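Workshop Builds > Hand Tools > Grippers > Hesetti Hand-Held

Search this site Enter part no. Go

May – by the Kedau bench

Hesetti hand-held gripper, self-build kit

The Hesetti is a two-finger parallel-linkage gripper carried in the hand. It is sold as a kit of printed and machined parts for assembly at home or in a shared workshop. The operator holds the body from behind and closes the fingers by squeezing a lever inside the grip. No motor is fitted in the standard kit. A servo carrier for bench mounting is listed separately under Kedau fittings.

The design started as an end tool for a fixed arm. The hand-held version keeps the same finger geometry, so that grasps worked out by hand can later be repeated on an arm with the same reach and jaw opening. The linkage, pins and jaws are interchangeable between the two versions. The body is not.

Handling soft goods

The kit is tuned for cloth. Thin fabric is harder on a gripper than a rigid block of the same weight: it slides out under low force and bunches under high force, and the jaws have to meet evenly along their full height to hold a single layer. The return spring supplied with the kit gives a light opening force for this reason. A stiffer spring is available for rigid parts, but builders working mainly with clothing should leave the standard one in place.

For first trials, use a mixed surface with some pile and some loose items on it. A made-up bed with a plush blanket, gloves, and a few garments is a better test than a bare bench, where fabric lies flat and the fingertips strike a hard surface. With the jaws nearly closed, look at the gap between the fingertips from behind the body. It should be narrow and the same width from top to bottom. Any taper means one arm is seated deeper on its pivot than the other. 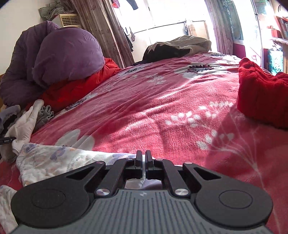
Assembly notes

Fit the two main pivot screws first and leave them a quarter turn loose. Press in the linkage pins, then work the fingers through full travel by hand before tightening anything. The pivots should turn with slight drag and no side play. If the drag changes partway through the stroke, back off the pivot on the stiffer side – do not file the arm.

Printed arm housings vary a little between printers. Clean the inside edges of the openings with a flat needle file before assembly. Supports left in these corners will touch the linkage near full close and give a false stop, which is easily mistaken for a spring problem.

Thread locker is used on the main pivots only. Use the low-strength grade and keep it off the printed parts. Let it cure overnight before the first loaded test.

Jaw alignment

Close the jaws on a strip of office paper and pull it upward. Repeat at the top, middle and bottom of the jaw face. The pull should feel the same at all three heights. Shims are included for correction and go behind the jaw block, between block and linkage. One shim is normally enough. If more than two are needed on one side, check the linkage for a pin that is not fully home.

After the paper test, move to folded cloth. Approach from above with the jaws open, push down until the pile starts to compress, and close on the fold. A grasp on the lower edge of a folded garment loads the jaws at the tips and shows up poor alignment quickly. Trim and lace should be tried as well as plain fabric, as the change in thickness tends to tilt a jaw that has not been shimmed.

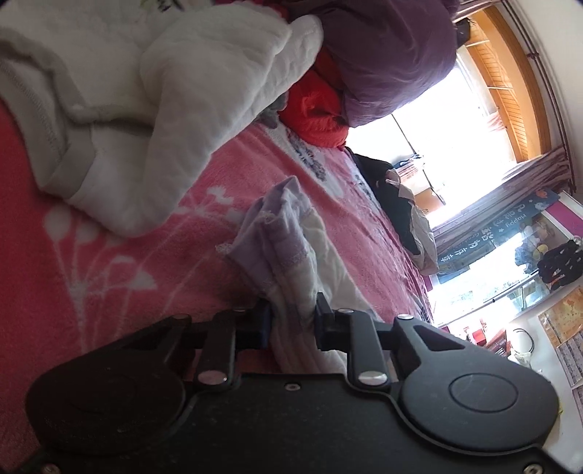 Gruvgate Parts Bulletin – No. 118 – p. 8

Specification

Type: two-finger, linked, hand-operated
Full jaw opening: 118 mm
Weight as built, without servo carrier: almost 1488 g
Finger travel time by hand: set by the operator
Recommended print infill, arm housings: 60 percent
Spare shims supplied: 8
Part number, complete kit: 1488-H

The weight is high for a tool carried in one hand. Most of it sits in the grip, behind the pivots, which keeps the fingertips steady but tires the wrist over long sessions. The Long handle, sold as a separate part, moves the hand back and takes a forearm strap. It fits all Hesetti bodies without drilling.

Maintenance

Lint collects at the linkage pins after work on fleece or plush. Brush it out dry. Oil on the pins holds lint and will mark light fabric, so none is used forward of the main pivots. Check pivot drag every 60 hours of use and replace the return spring if the fingers no longer open fully with the grip pointed down.

Jaw blocks are a wear part. Replace them in pairs and repeat the paper test after each change – old and new blocks do not match closely enough to be mixed.

Kits are packed at Gruvgate. Printed parts can be left out of the order by builders with their own printer; the files are on the downloads page under the same part number.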